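Free Legal Advice in Requena: Who Uses It and Who Misses Out
Student project report, 6 Feb 2018
Ainhoa Prieto and Nektarios Kouris
Supervisor: Nurhan Sarıgül

1. Aim
We wanted to find out how tenants on low incomes hear about the Kurura legal advice service, and why some of them stop before they see an adviser.

2. Method
Kurura let us read its intake sheets with the names removed. There were 316 sheets. We also interviewed six tenants and sat in on four evening sessions.
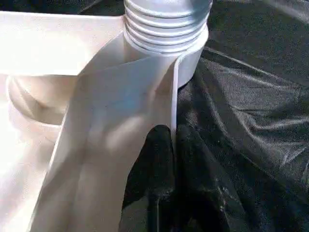 Who can use the service?
Any tenant living in the district whose household income is under the limit set by Kurura. Owners are sent to another office.

3. Results
Of the 316 sheets, 89 had no adviser's note, so we counted these as people who left before advice was given. Most of the 89 had come about repairs or a deposit. Eviction cases were nearly always seen the same evening. Two tenants told us they had left to catch the last bus. Another did not have her tenancy agreement with her and thought she would be turned away.

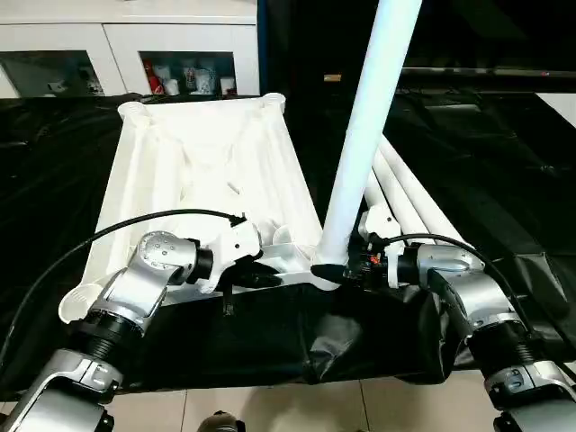 4. Limits of the work
The intake form changed in July, and the older one has no box for how the person heard about the service. We left that question out of the count and used the interviews only.

5. Suggestions
Print the list of papers to bring on the poster. Start repairs cases first on evenings with an early last bus.

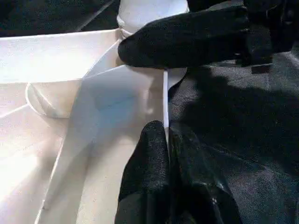 Figure 3. White plastic edge between two black gripper fingers.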